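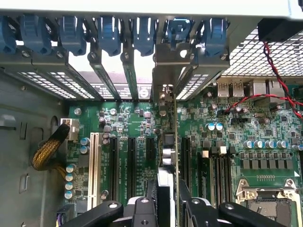

机箱插卡任务：两款夹爪用下来的对比，顺便问腕部相机

发表于 机械臂与末端执行器 版块

楼主 voro_bench
我们在做工作站主板的自动插拔卡，目标是让机械臂把扩展卡竖直送进PCIe插槽，压到位，再把后面板的蓝色塑料卡扣扣上。三月开始先后试了两款平行夹爪，把情况写一下，想听听别人的做法。

第一款是Cerkley的电动夹爪，开合行程大，指尖是厂家自带的平面橡胶垫。第二款是Uzor的，行程小一些，手指短，力控分辨率高。臂没有换，控制器没有换，腕部相机也是同一个，都从手指后方往下看。

每款夹爪跑25次插入，同一块主板，同一张卡，同一个起始位姿。Cerkley成功14次，Uzor成功16次。成功的标准是卡到底，托架平贴后面板，没有人工干预。

失败主要有两类。一类是夹持后卡在指间转了一点角度，金手指一头先碰到插槽。另一类是托架下端的舌片没有进主板和机箱之间的缝，顶在边上，力一上来就触发保护停机。

相机方面，俯视能看到后面板那一排卡扣和插槽开口，定位插槽的长边没有问题。但是手指本身占掉画面下面一大块，卡的下沿看不清，最后一段基本靠力反馈。

问题有两个：
一、指尖要不要自己做，做成什么形状。
二、相机是继续放腕部，还是在外面再架一个。

2楼 铜柱M3
14比16，各25次，这个差距说明不了什么。你换一张卡再跑一遍，结果可能倒过来。先别下结论说哪款好。

3楼 voro_bench（楼主）
回2楼：没有下结论，数字照实贴出来。两款的失败类型不一样，这个我觉得比成功次数有用。Cerkley那边大多是转角，Uzor那边大多是舌片顶住。

4楼 慢速插补
转角的问题我们做内存条的时候遇到过，原因是接触面太软。橡胶垫夹住以后看着很稳，一受力就会绕着夹持点转。换成硬指尖，表面贴一层薄的聚氨酯，转角小很多。另外夹持点尽量靠近卡的重心，带散热片的卡重心偏得厉害，夹在正中间反而不对。

5楼 lengjing_07
不同意只换指尖。楼主的卡是竖着夹的，扩展卡插槽又长，只有一个夹持区域，怎么夹都有一个自由度管不住。要么手指加宽，要么在指尖上开一道限位槽，让卡的上沿顶在槽底。我们用的是后一种，铝件，自己铣的，一对手指加工半天。

6楼 慢速插补
回5楼：限位槽换一种卡就要换一对手指。楼主如果只插一种卡可以这么做，如果卡的高度和厚度不固定，槽反而碍事。

7楼 lengjing_07
回6楼：可以做成台阶，不用做成封闭的槽。台阶只限制上沿，对厚度没有要求。半高卡和全高卡用同一对手指，我们一直这么用。

8楼 voro_bench（楼主）
台阶这个办法我可以先打印一对试试。卡目前有三种，两种是半高换了长托架的，一种全高。
补充一个情况：旁边槽位已经装了卡的时候，手指下去的空间很紧。Cerkley的手指外形大，碰过旁边的托架。Uzor好一些，但指侧的螺钉也离得不远。

9楼 Veerle Vandenberghe
我在做类似的装配，中文是同事帮忙改的，有错请见谅。
关于相机：我建议两个都要。腕部相机适合粗定位，后面板的卡扣颜色和金属的反差大，用来做参考很方便。但是最后的几毫米，腕部相机被手指和卡挡住，分辨率再高也没有用。我们在机箱侧面架了一个固定相机，只看插槽入口的高度，效果比换更贵的腕部相机明显。
还有光线。你们后面板的网孔会透光，背后如果有窗户或者灯，自动曝光会跟着变，插槽是黑色的，很容易变成一片黑。请把曝光锁定，在后面板外侧挂一块不反光的板。

10楼 铜柱M3
侧面架相机的前提是侧面看得进去。很多机箱侧壁是整块钢板，就算有冲压的孔也对不准插槽。除非机箱平放，相机斜着从上面看。

11楼 Veerle Vandenberghe
回10楼：对，我说得不准确。我们的是斜上方，从开口一侧往里看，角度比较低，不穿过侧壁。

12楼 voro_bench（楼主）
曝光这一条很有用。之前下午的几次定位偏差比上午大，一直以为是标定漂了。我先把曝光锁了再看。

13楼 dianji_xiaowang
问一下控制器是怎么切换的？位置控制走到哪里换成力控？我们换得太早，卡在插槽口上来回蹭，换得太晚就直接压停。

14楼 voro_bench（楼主）
回13楼：金手指到插槽口上方2毫米的地方切换。之后竖直方向给恒定的下压力，水平两个方向放柔顺，同时沿插槽长边做小幅摆动搜索。检测到竖直位移突然增加就停止摆动，加大下压力。

15楼 dianji_xiaowang
托架舌片你们怎么处理？竖直往下走的话，舌片和金手指差不多同时要对准，摆动搜索的时候舌片会不会别住？

16楼 voro_bench（楼主）
会，Uzor那边的失败多数就是这样。现在想改成先倾斜一点，舌片先进缝，再把卡转平往下压，和人手装卡的顺序一样。程序还没写完。

17楼 慢速插补
倾斜进入对指尖的要求更高，转平的时候力矩全在夹持面上。建议先把指尖换了再改轨迹，两样一起改，出了问题分不清是哪边。

18楼 铜柱M3
同意17楼。另外扣卡扣那一步别用同一个夹爪的指尖去压，塑料卡扣受力方向不对会断，我们断过。单独做一个圆头的推杆装在夹爪侧面，翻转手腕去按。

19楼 lengjing_07
圆头推杆会多一次手腕翻转，机箱里面不一定转得开。我们就是用指背压的，指背上贴块尼龙，压的方向沿着卡扣的转动弧线走，没断过。

20楼 铜柱M3
回19楼：看卡扣的结构。我们那款要先往后拨再往下按，直着压肯定断。楼主先用手试一下扣上要走什么路线，再决定。

21楼 voro_bench（楼主）
都记下了。顺序定为：先锁曝光，再打印台阶指尖，两款夹爪各重跑25次，然后才动轨迹。侧上方的固定相机在等支架。跑完回来更新数据，失败的会按转角和舌片分开列。

22楼 Veerle Vandenberghe
重跑的时候请把三种卡分开统计，混在一起看不出指尖的影响。如果需要台阶指尖的尺寸参考，可以发站内信给我，我们有一套半高卡用的图纸。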